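Wulan Pangaribuan
2019-11-17

Back from Clomau last night. Going to put down some notes from the trip while I still remember them. This is for the people who gave to the school water fund, and for anyone else who wants to read along. 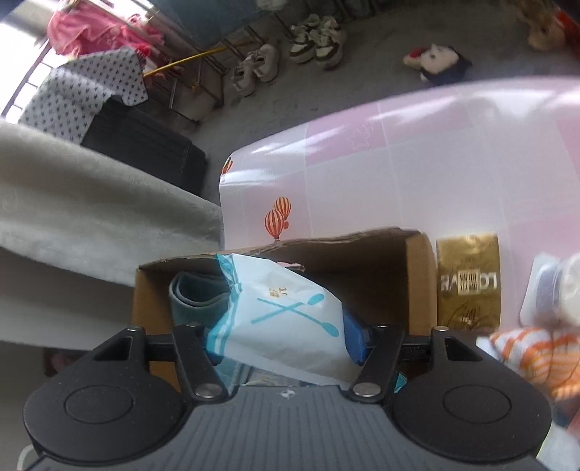

Short version first. The fund raised $2587 by the end of September. The tank at Clomau primary is in and the roof gutters feed into it. The second school, Jandon, is not finished.

Getting there took longer than I planned. The road past Panyasiri was closed at the bridge, so we went the long way and slept at the clinic guesthouse. Thanks to the nurse who gave us rice and eggs at ten at night.

Clomau has 4 classrooms and one teachers' room. Before the tank, the older kids walked to the spring twice a day with jerrycans and missed part of the morning lesson. The head teacher showed me the attendance book for last term. There are a lot of late marks in it, nearly all girls.

She asked me to say the walking hasn't stopped completely. When it hasn't rained for a couple of weeks they still send a group down. A bigger tank would fix that. We talked about it and I said I couldn't promise one.

What the money went on: the tank, the gutters, two taps, cement for the base, and the truck. The truck was $965. I know that's a big share. It was the only one in the district that would take the hill road, and I got the price down a little but not much.

Labor was free. Parents dug and poured the base over a weekend. One father is a mason and he redid the first corner because he didn't like it.

The taps are low enough for the smallest kids. That was the school's idea. The original drawing had them at adult height.

Several of you asked about soap. The school buys it out of the exam fee money and runs short before the term ends. I'm going to ask Rolleck, the wholesaler we got the buckets from, if they will do a bulk price.

Now Jandon. The base is poured and the tank is sitting next to it, empty. The gutter brackets that came were the wrong size for the roof beams. New ones are ordered. I was told 2 weeks. I would plan on a month.

I also sat in on the parents' meeting there. It ran up to four hours. Most of it was about who holds the key to the tap at night. They settled on the family that lives closest to the gate, with a spare key at the school.

One grandmother wanted to know if the water would cost anything later. I said no, and the village head said the same in front of everyone. It's written in the meeting notes.

Sponsors with a child at either school: I carried all your letters up and handed them to the teachers. Replies are coming down with the next teacher who travels to town. Some of the younger ones sent drawings instead.

Please don't send parcels. They get stuck at the post office in Panyasiri and the school has to pay to collect them.

Receipts for everything are scanned. Message me and I'll send the folder. The truck receipt is handwritten, but it's signed.

Next post when the brackets get to Jandon.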